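How to budget for a two-arm robot cell without fooling yourself

By Ebony McPhee
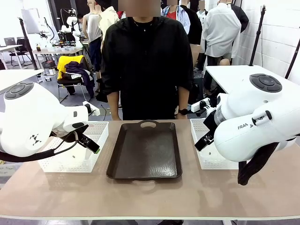
Every quote I have been handed for one of these starts with the arms and stops shortly after. The arms are the part you can look up. What sinks a budget is everything you need before they can shift one item from one container to another, and suppliers are in no hurry to list it for you.

I do planning for small packing and sorting operations in Viltville, and I've now sat through enough demos to be wary of all of them. What follows is the order I work in.

Step 1. Write down the job before you ring anybody

One page. What gets picked up, what it gets put in, how often, and who does it now. If you can't fill the page, stop there and keep your money. "We want to automate the bench" is not a job, and a salesperson will happily write the rest of it for you.

Step 2. Ask whether you need the second arm

Two arms look marvellous in a demo. They also mean 2 controllers, 2 grippers, 2 lots of cabling and a much bigger conversation about what happens when one reaches across the other. Try the job yourself with one hand behind your back. If you can manage it, even slowly, get a single-arm price as well and make the supplier argue for the difference.

Step 3. Price the dull things

Put these on their own sheet, with a figure beside each:

Table or base, and fixing it down
Grippers and spare fingers
Trays and baskets, all of the same pattern, with extras
Cameras, stands and lighting
Cable management
Risk assessment and any guarding it calls for
Floor space, including room for people to stand back
Electrical work

People laugh at the trays. Then someone replaces a cracked basket with a slightly taller one from the hardware shop and the whole program has to be taught again. Buy spares on the first order.

Step 4. Budget for the people

The Trasus quote I reviewed in April had training down as a single line with no hours against it. I sent it back. You want to know who is being trained, for how long, and what it costs when that person leaves. You also want a daily rate for call-outs, in writing, including travel. McKinnon gave us theirs straight away. Clelex took over 2 weeks and I drew my own conclusions.

Step 5. Make them run your items

Take a box of your own stock to the demo, including the ugly ones. Ask for 100 picks in a row with no one touching anything, and write down every stop. If the answer is that the system "isn't tuned for that yet", ask what the tuning costs and add it to the sheet from Step 3.

Don't go on your own. Bring whoever does the job at present, and let them ask the questions.

Step 6. Hold something back

I don't sign until there is contingency sitting untouched in the budget and a final payment tied to the test in Step 5, repeated on your own floor. Expect some grumbling about the final payment. If a supplier refuses it outright, get another quote.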